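Review: the Tusska serving tray, after a winter of dinners on it

2025-01-25

I wanted a tray that could sit on the table all through a meal without looking as if I'd forgotten to put it away. That was the whole brief. My old one was a tin thing with a painted pheasant on it, and it had reached the stage where the paint came off on the bottoms of mugs, so out it went and in came the Tusska.

It's a plain rectangle with rounded corners and a little raised rim, in a warm orangey-brown wood grain. I paid 49 pounds for mine, which made me wince a bit – you can get a tray for a fiver if you don't mind what it looks like – but I'd had a birthday voucher hanging around and nothing else I wanted to spend it on.

First impressions

It came flat in a cardboard sleeve with a sheet of tissue on each side and no plastic at all, hooray. There was a faint varnishy smell for the first couple of days and then it went. The surface is smooth, smoother than I expected from the pictures online, and a bit of a satin look to it. Not glossy, thank goodness, as I've had glossy trays before and every fingerprint shows.

The colour is worth a word. On the website it looked like a pale biscuit. In my kitchen it's much redder, and next to a honey-coloured table you do notice the two woods aren't related. I've got used to it. If you're fussy about matching, buy it from a shop where you can hold it up to something.

Using it every day

Breakfast is where it earns its keep. Teapot, milk jug, toast rack, jam, off we go. The rim is low, so you can slide a plate off the edge without a great clatter, and it's still enough to stop a jam spoon rolling onto the floor (tested, many times, by my nephew). It's light enough to carry in one hand when it's empty and just about in one hand with two mugs on it, though I wouldn't recommend that on the stairs.

What it doesn't have is handles. No cut-outs, no lip to hook your fingers under. You have to get your fingertips beneath the short ends and lift, and if it's sitting flat on a smooth tabletop that takes a bit of fiddling. I've taken to pulling it an inch over the edge of the table first and picking it up from there. My mother, who has bad thumbs, tried it once and handed it straight back. So if grip is a problem for you, look at something with proper handles. The Mistar one has big looped ones and isn't much dearer.

On the table

Now, this was my real reason for buying it. I like laying a table, I like everything having a spot, and the tray is where the bread and the salt and the water jug live. I've been using it alongside a grey and white striped placemat, with a white plate that has one of those lovely broad rims and a shallow middle. The stripes and the wood are nice together! I was worried it would all be too much, but the plate calms it down.

The one annoyance is room. A placemat and a tray side by side want more width than you'd think, and on a smallish table you end up with the tray sitting over the end of the mat. Ordinarily I wouldn't care, but then one side is propped up by the thickness of the mat and it has a tiny rock to it. With a full jug on board I don't love that. Either shift the mat along or tuck the whole tray on top of something the same thickness. I've got a folded tea towel that does the job and looks dreadful.

Forks, by the way. If you lay your cutlery down on a stripy mat, do put it where you can see it. I keep setting the plate down on top of the tines and then hunting for a fork that's right there under the rim. Nothing to do with the tray, I know, but it has happened often enough that it's going in.

Cleaning

Damp cloth, dry cloth, done. The leaflet says no dishwasher and no soaking, and I've stuck to that. Tea wipes off. Beetroot wiped off, to my astonishment. Turmeric left a faint yellow ghost which went after two goes with a bit of washing-up liquid. I did leave a wet vase on it overnight once and got a pale ring, and that ring is still there if you know where to look. I rubbed in some Viltus wood balm and it improved a good deal, but I'd use a coaster under anything that sweats.

Crumbs do gather in the corners where the rim curves up. A dry pastry brush gets them out in seconds.

How it compares

I borrowed two others from friends before I wrote this. Gwenaël Lebrun lent me his Pruvost, which he's had for years and swears by. It's a heavier tray with a higher rim and it feels as though it would survive being dropped down a well. It was 72 pounds when he bought it and I can see where the money went, but it's a lump to carry and it takes over the table. For taking drinks out to the garden I'd have his. For leaving out at dinner I'd have mine.

Odette Chauvin has the Mistar I mentioned, 19 inches long, handles and all. It's easily the comfiest to lift of the three. The handles do stick up, though, and you keep reaching round them for the butter, and Odette admits she's knocked a wine glass over with one. She also says hers has started to lift slightly at one corner. Mine hasn't, so far, but hers is older so it isn't a fair race.

Would I buy it again?

Yes, I think so, with a grumble about the lack of handles and another about the colour on the website. It's good-looking in a quiet way, it's easy to wipe, and it stays on my table most of the day without getting on my nerves – more than I could say for the pheasant. Four stars from me. I'd happily give it the fifth if they'd put a strip of cork or felt on the underside, so it didn't slide about when someone leans across for the potatoes. I might just stick some on myself.

If anyone has had theirs for longer than a winter, leave a comment and tell me how the corners are holding up.

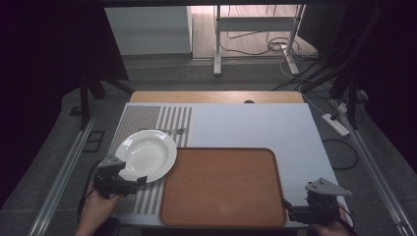
Photo: author's own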